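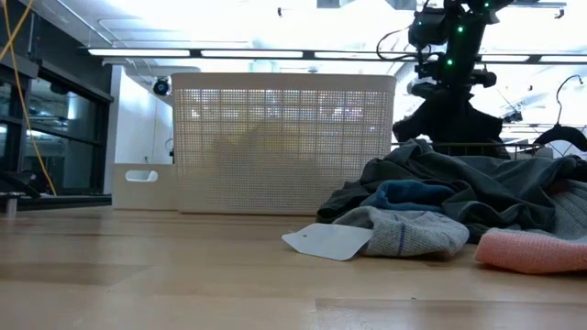
I've been hosting a foreign affairs discussion night in my dining room for long enough that my house has had to adapt to it. We read up on one topic a month (a border talk, a trade treaty, a round of sanctions, whatever everyone is arguing about) and then we eat and argue about it ourselves. It makes an astonishing amount of paper! Newspapers, printed speeches, maps, somebody's highlighted copy of a joint statement. For years I used cardboard boxes and they sagged. What works for me is a big plastic basket with the little square holes all over its sides, set right on the table, with a lower solid-sided bin next to it, the kind with an oval handle hole. Reading for this month goes in the big one, and the small one gets anything that has to go home with its owner. When people come in they drop their stuff and sit down, and I can still find my table.

So, a few things I've learned, in no special order.

Print the treaty, but don't print all of it. The first time we did a trade agreement I ran off the whole thing, 382 pages, and killed a toner cartridge before I got to the annexes. Now I print the preamble, the definitions and whichever two articles people are fighting over. The rest can stay on a laptop at the end of the table. Use the two-sided setting and leave a wide left margin, so you can punch it later without losing the article numbers.

Newsprint gets on everything. Wash your hands after the newspapers and before the bread, and keep the pale tablecloth in the drawer. If ink gets on a painted wall or a door frame, try a damp cloth with one drop of dish soap and go gently. I scrubbed once and now there's a shiny patch by the light switch.

Clippings yellow fast if they sit in a window. I keep mine in plain folders, flat, one folder per dispute, in a cupboard away from the radiator. Write the name of the paper and the month on the back in pencil before you do anything else. I have a whole folder on fishing rights where I can't tell which minister said what first, and it drives me nuts.

Maps are best hung on the wall. Judit Szilágyi brought a gorgeous folded map of the Danube countries one night and we set a gravy boat on it within the hour. Clip maps to a pants hanger and hang the hanger on a picture hook, and everybody can see the border you're talking about without lifting their plate. A folded map will relax if you hang it up the evening before with a couple of clothespins along the bottom.

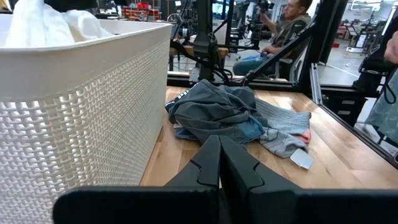
For writing on maps, cover them first with a clear shower curtain liner cut to size. Dry erase markers wipe off the liner with a rag if you get to them the same night. By breakfast they've set a bit and you'll want rubbing alcohol. Test a corner.

Food should be something people can eat while disagreeing. Soup is a mistake, people wave their spoons. I make a tray of stuffed flatbreads that I can fill in the afternoon and put in the oven when the first car pulls up, 40 minutes covered with foil and then a few more without. Mark Anthony Malabanan makes a garlic rice that holds in a slow cooker on warm for the whole evening, and I've started asking for it whenever the topic is long. Put a splash of water in before you close the lid.

Keep a kitchen timer on the table. Opening statements get three minutes each and the timer takes the blame, so I don't have to cut off my own guests. Ours is a wind-up one, very loud.

If you're watching a press conference live from another time zone, write the start time in your own time on a sticky note and put it on the fridge. I have gotten this wrong in both directions. One June I had a full table, hot food and a summit that had wrapped up before lunch.

Little flags on toothpicks look cute in cheese, but check them against an atlas first. I mixed up two neighbors who weren't speaking to each other, and I heard about it all through dessert.

Old newspapers, once you've clipped them, are great for drying the insides of wet boots. Ball them up loosely and swap them out before bed. The glossy magazine pages don't soak up a thing, so those go straight to recycling.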